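Gemness Felt Table Mat, dark gray — my review after two months

I bought this mat in March from the Kurkis web shop. I wanted something soft for dice and small game pieces, because my table is hard and the dice make a terrible noise on it, especially at 11 in the evening when the neighbors sleep. I paid 48 for it, with delivery. There is also a thinner mat from Forau for less money, and I had that one before, so I can compare a little.

The mat came rolled in a cardboard tube. Please do not expect that it will lie flat on the first day. I put heavy books on the corners for 2 nights and the corners became good, but a soft fold in the middle stayed. You feel it more with the hand than you see it with the eyes, except in the evening when the light comes from the side. The Forau mat was folded in a square and had worse lines, so I do not complain too much.

The surface is matte and a little fuzzy. I like this very much. White dice are easy to read on the dark gray, also from the other side of the table, and blue pieces look very nice on it.

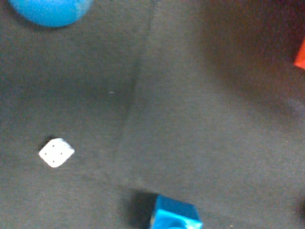 What is good and what is not

The sound is the best part. A die makes only a small dull knock, and it does not run away to the floor like before. We play Park with all 64 pieces on the mat and there is still space for cups, but I keep the cups outside.

The fold is a small problem. Sometimes a die stops on it and leans, and then we must discuss if the throw is good. At home we decided to throw again.

The felt also collects hair and crumbs. A sticky roller helps, a wet cloth does not. After the cloth I had light spots until the next day.

The edges are cut and not sewn. For now they are fine, but on one corner I see some threads coming out.

My score is 8 from 10. I would buy it again for this price — only I would ask the shop if they can send it flat.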